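Losetas puzle Lostulus – azul claro

Ref. 985
Hogar / Suelos y protección / Losetas de espuma
Marca: Lostulus
Distribuye: Emamari

Disponible. Salen del almacén de Emamari de lunes a viernes.

Descripción

Loseta de espuma que encaja con la de al lado, dientes tipo puzle por los cuatro cantos. Azul claro, sin dibujos. Superficie con textura fina de rejilla, se agradece al apoyar cosas lisas. Para suelo, para mesa de manualidades, para debajo de la bici estática, para lo que haga falta.

No lleva cantos rectos de remate en este pack. Se piden aparte (ver abajo). Mucha gente la deja con los dientes a la vista y ya está, va en gustos.

Con dos unidas da para una superficie de trabajo pequeña: un par de latas altas, una bandeja, y sobra sitio. 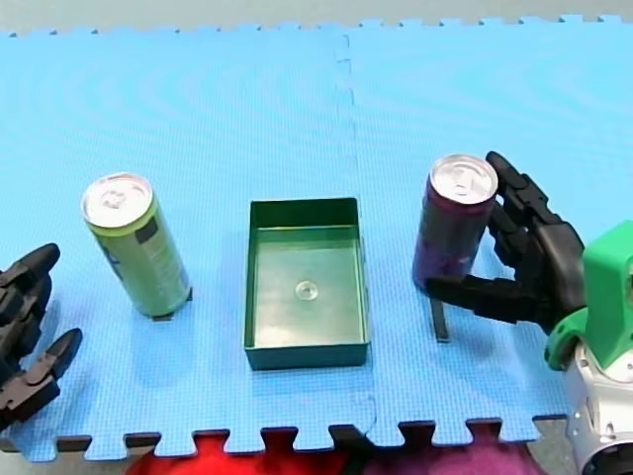 Medidas y datos

Loseta: 66 x 66 cm, dientes incluidos
Grosor: 14 mm
Color: azul claro (hay también gris, consultar)
Material: espuma
Unidades por pack: 4
Textura: por una cara, la otra lisa

El tono cambia con la luz. Con sol de lado sale casi blanco, con bombilla cálida tira más a azul. No es defecto, no se admite como motivo de reclamación.

Colocación

Barrer antes. Cualquier miga debajo se nota.
Presentar las dos losetas en plano y apretar la junta con la palma, de un extremo al otro. Sin martillo!!
La junta queda como una línea fina algo ondulada. Es normal, así es el corte.
Si un diente se resiste, sacar, girar la loseta y probar por otro lado.
Dejar un dedo de holgura con la pared, que la espuma se mueve un poco en verano.

Se corta con cúter y regla metálica. Dos pasadas mejor que una. Marcar por el reverso.

Uso

Pensada para pisar en calcetines o descalzo. Con zapato de calle aguanta pero se marca antes. Muebles pesados: dejan huella, y según el tiempo que esten encima no se va del todo. Patas finas, poner un taco debajo.

En mesa va muy bien para trabajar con piezas pequeñas, no ruedan tanto como en un tablero liso y no se raya lo de abajo. La textura frena las cosas metálicas, aunque ojo con los cantos vivos y las cabezas de tornillo – arrastrando marcan la espuma. Levantar y apoyar. 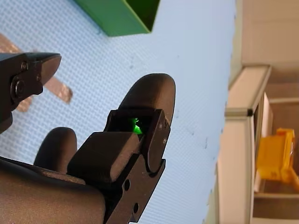 Para ese uso recomendamos fijar las esquinas con cinta de doble cara de la que se quita, dos trozos por loseta. Si no, al empujar se va corriendo.

Limpieza

Paño húmedo y jabón neutro. Nada de lejía ni disolvente. Refresco derramado: agua cuanto antes, el azúcar se mete en la rejilla y luego hay que frotar con cepillo blando. Secar de pie, no apiladas. Lavadora no.

Complementos

Cantos rectos Lostulus, azul claro, juego de 4
Bandeja rectangular Drusinik, verde oscuro, paredes bajas – para tener lo pequeño recogido
Cinta Shahbazi de doble cara, removible
Loseta suelta de repuesto, mismo color (pedir indicando la ref.)

La bandeja Drusinik se vende sin tapa. Nos lo preguntan mucho.

Envío y devoluciones

Pack en caja plana. Al abrir puede oler a nuevo, un par de dias con la ventana abierta y listo. Devolución en 14 días sin cortar y sin pegar. Losetas cortadas no se aceptan, aunque sea un trocito.

Pedidos grandes (guarderías, gimnasios, talleres): escribir a Hajnalka Mészáros, pedidos de Emamari. A partir de 78 packs, precio aparte y entrega en palé.

El gris vuelve en junio. El azul no se agota de momento.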